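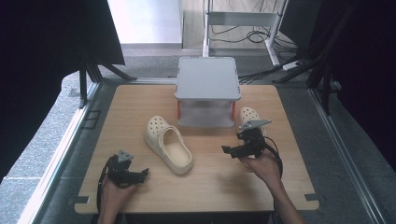

October, clog task, handheld grippers, Mullico fingers vs the old Olvera ones

Mudassar wants a verdict by the end of the month. I don't have one and I don't think the data does either.

Setup as before: pair of clogs, small step stool at the back of the table, one gripper in each hand. Target is both shoes up on the stool, toes facing away. Time limit 600 s per block, then swap fingers.

Olvera set first. Grabs the heel rim fine. Slides off the toe cap when you come in from the side, same complaint as last time.

Mullico set. Yu-ting says it "feels grippier". Maybe. She also knew which set she was holding, and she'd had a full block of practice by then. I'd like to see it run in the other order before anyone writes "improved" in a slide. Jaw travel looked a touch slower on the right unit, could be the cable dragging on the forearm. Try rerouting it.

Dropped 3 grasps from the log where the tracking jumped. All with the right hand turned well over. Razia blames the lighting, I blame the mount — the plate on top had some play in it when I wiggled it afterwards. Tightened, not retested.

The Jurnier brochure claims the pads are good for over 700 cycles. Cycles of what? No load given, no surface given. Ignoring it.

To do:
- repeat with order flipped, Saturnino holding, don't tell him which set
- check right mount again before starting
- try one clog upside down, the holes might give the fingertips something to catch on
- ask Aurelio whether the left unit was ever recalibrated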